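How to compare two grippers in a kitchen simulator without fooling yourself

I've had a few emails since my August post asking how I go about choosing a gripper for kitchen jobs when I haven't got the money to buy one of each and find out the hard way. So this is how I do it. You need a simulator, a kitchen to put in it, a couple of gripper models and a free afternoon (an evening if your computer is quicker than mine). I'm using the two-finger models from Dresis and Prarden, but the method works for any pair.

Start with the kitchen. Mine has a sink, an open cupboard above it and a stretch of worktop, and that's plenty. It's tempting to add a cooker, a table, a bin and all the rest, but every extra thing is something else to bump into, and you won't know if it was the gripper or your tidy living that caused the crash. Save the layout once you're happy and don't touch it again until you've finished both grippers. I mean it! I moved a plate halfway through my first go and had to bin the lot.

Next, pick your objects. I like a mix of shapes: something round, something flat and something with straight sides. Round things want to roll off, flat things make you find out how close to a surface the fingers will go, and boxy things show up a gripper that only closes nicely in the middle of its travel. Give them all sensible weights. The default weight in my simulator would make a lemon heavier than a kettle, so do check.

Now set your camera views, and set more than one. I used to judge everything from a single view straight ahead, and Umesh Grewal very patiently explained to me why my numbers were rubbish. A finger in front of an object and a finger touching an object look just the same from the wrong side. I now keep one view looking straight into the cupboard and another looking along the sink, and I flick between views before I write anything down.

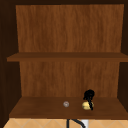
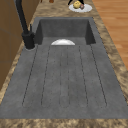
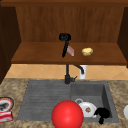 Cupboard shelf, sink and plate, and the wider view with the basin on the right.

With the views sorted, do the runs. I do 19 with each gripper, for no better reason than that's how many fit on one side of my notepad. Use the same start position every time. For each run I write down three things: did the fingers close where I asked, did the object stay put for a count of eight after lifting, and did any part of the arm touch the shelf or the basin on the way. A tick or a cross is fine. I tried marks out of ten once and spent more time arguing with myself than testing.

A word about shelves. Coming in from the front is the obvious way, but the wrist needs room too, and a chunky wrist can meet the board above long before the fingers get near the food. If you keep getting crosses in that third column, try lowering the approach by a few centimetres before you blame the gripper. Basins are the other way round – you want to come down from above, and it's the tap you need to watch. Put the tap in your collision list. I forgot, and the arm sailed happily through it for roughly six runs before I noticed.

Then there's closing speed. Leave it alone for the first set, then do a shorter set at half speed. Ramesh Semwal swears by the Kandpal controller for this and I've come round to it, mostly for the slider that lets you change the speed without restarting everything. Slow closing helped the Prarden a lot with round objects. The Dresis didn't seem to care either way, but it was better at getting under thin things, and on my notepad the two came out only 3 ticks apart.

If your results look too good, turn the friction down and run a few again. Simulated fingers can be wonderfully sticky. I drop mine by a third and see which gripper suffers more, and I put more trust in that than in the first set.

I'm hoping to try the winner on a real arm at Kekbridge next, if they'll have me. My layout file and the blank score sheet are on the downloads page, and if you try it with a three-finger gripper please send me your ticks and crosses.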